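Rack layout and cap colors for the dye series

Posted in: Bench notes

The dye series I started in March has reached the point where labels alone are no longer enough. Handwritten labels on round tubes have to be rotated to be read, and every rotation means taking a tube out of its hole. I wanted a layout that could be read from a chair.

Two things carry the information now: the cap and the position in the rack.

Caps

Green caps are the plant extracts in the yellow to red range. Cream caps are the darks: walnut hull, oak gall, and anything that ends up brown whether I intended it or not. I had considered a third color for mordant solutions and decided against it. Mordants live in bottles on a different shelf and have no business in this rack.

Sreekumar Sundaram, who reads these notes more closely than I write them, pointed out that a cap color is only as good as the habit of putting the same cap back. He is right. I uncap one tube at a time and the cap stays in my left hand until the tube is closed.

Position

The rack is a flat blue plastic one with rows of round holes. I set it diagonally on the table. Square to the edge, the back row hides behind the front row when I am seated. On the diagonal the tubes separate and each cap is visible.

Greens go to the left and creams to the right. I leave most of the holes empty. A full rack holds more but is slower to work from, and fingers catch the neighboring tube on the way out.

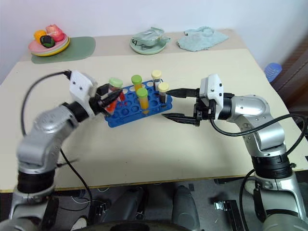

Lifting and returning

Grip below the cap, never on it. The Samgate tubes have a push-fit cap that will let go if the tube is heavy and the lift is crooked. Raise the tube until the base clears the tray before moving sideways. On the way back, line up the base first and then bring the tube upright.

Return each tube to the hole it came from before lifting the next one. With two out at once I have swapped a madder and an onion skin, and the mistake survived in the notebook for 10 days.

Table

I use the dining table, a beige top against a white wall. Plain surroundings help with judging color by eye. The dishes stay at the back by the wall, and nothing from the rack goes past the middle of the table in that direction.

Remaining work

The notebook index is at entry 474 and still refers to the old label codes. I will convert it on a Wednesday evening, starting with the greens. Hubert Duda has asked for the weld recipe; it goes up once I have repeated it with the Kisville water, which is harder than mine and shifts the yellow.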